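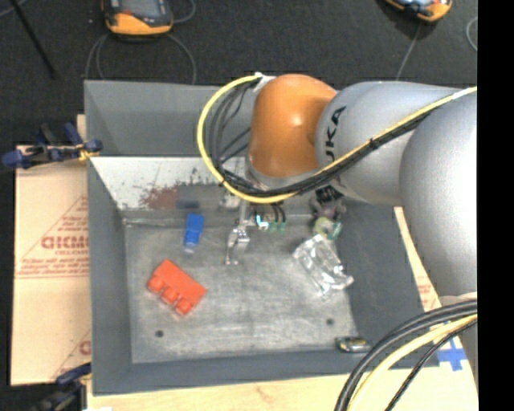
Le bras, le bac et nous

Chez Prallura, à Cliltthorpe, on trie des retours. Des jouets, des bricoles, des choses sous emballage froissé que des gens ont achetées avec élan et renvoyées avec remords. J'y ai travaillé quatre hivers avant d'écrire pour vivre, ce qui me donne le droit d'en parler avec un peu de mauvaise foi.

Depuis avril, un bras articulé plonge sa pince dans un bac gris. Au fond, une brique de jeu rouge orangé, un plastique transparent tout chiffonné, une espèce de petite peluche. Cela ressemble à un fond de coffre à jouets après la visite des cousins. Il faut avoir fait ce travail pour savoir combien ce fouillis résiste. Une brique, on l'attrape. Un sachet brillant, il se dérobe, il fait le malin, il change de forme dès qu'on le regarde. Slamet Tuhumury, qui tenait le poste quand j'étais sa voisine de tapis, le vidait à deux mains en racontant ses vacances.

Slamet est toujours là. C'est même lui qui veille sur le bras, et son titre a pris du galon : il est désormais « pilote de cellule ». Je lui ai demandé ce qu'il pilotait. Il m'a répondu qu'il attendait que la chose se trompe. Quand elle se trompe, il remet l'objet en place, il acquitte l'alarme, il retourne s'asseoir. On lui a fourni un tabouret, conquête sociale que nous réclamions depuis des années et que la direction jugeait jusque-là incompatible avec la cadence.

Je ne vais pas pleurer la pénibilité. Ceux qui chantent la noblesse du geste répété ont rarement passé l'après-midi penchés sur un bac. Mon épaule droite, qui annonce la pluie mieux que la météo, voterait pour le robot à main levée si elle pouvait encore monter jusque-là. Que la machine prenne le dos, les poignets, la poussière des cartons, très bien. Je lui laisse aussi l'équipe du matin.

Ce qui me chiffonne est ailleurs. L'ancien poste avait un défaut, il était pénible, et une vertu dont personne n'avait fait l'inventaire : on y était plusieurs. Nous étions deux par bac. Deux, cela suffit pour se disputer la radio, pour couvrir un collègue parti téléphoner à l'école, pour apprendre à une nouvelle que les peluches se prennent par le ventre et les sachets par la soudure. Le bras n'a rien à apprendre à la nouvelle. D'ailleurs il n'y a plus de nouvelle. Prallura n'a licencié personne et le répète avec une fierté que je lui accorde volontiers ; elle a seulement cessé de remplacer ceux qui partent. C'est une manière très polie de vider une salle.

Il y a ensuite la question de l'argent, que l'on aborde toujours en dernier, comme le prix du vin. L'atelier traite 3 000 articles par poste, et la prime de Slamet s'est arrêtée. Elle dépendait de sa vitesse, or sa vitesse est maintenant celle d'un autre. On lui a versé 290 euros en une fois, accompagnés d'une lettre le remerciant de son « agilité ». Il l'a punaisée dans son vestiaire, à côté du menu d'une pizzeria fermée.

La société Fuker, qui a installé la cellule, parle de « libérer l'humain pour des tâches à plus forte valeur ». J'ai cherché ces tâches dans l'atelier, avec la meilleure volonté du monde. J'ai trouvé un tableau à remplir. Le responsable, M. Gunawan, homme courtois et qui dort peu, m'a expliqué que le tableau servait à améliorer le réglage du bras. Autrement dit, Slamet note chaque jour ce qu'il sait des sachets et des peluches, ses vingt ans de doigts, colonne par colonne. Ce savoir-là n'a jamais figuré sur sa fiche de paie tant qu'il était dans ses mains. Il figure maintenant dans un fichier, et il paraît que le fichier vaut cher.

Je propose donc une chose modeste. Si l'expérience d'un trieur mérite d'être recueillie, qu'on la paie comme on paie un consultant, avec facture et café correct. Si la machine double la cadence, qu'une part du gain revienne à ceux dont elle a pris la place et à qui l'on a donné le tabouret. Et qu'on les consulte avant l'installation, quand il reste quelque chose à décider, plutôt que le jour du pot d'inauguration, où l'on a le choix entre le jus d'orange et le jus d'orange.

M. Gunawan trouve l'idée intéressante. Il l'a notée. Slamet, lui, voudrait surtout qu'on déplace la radio, qui de son tabouret s'entend mal.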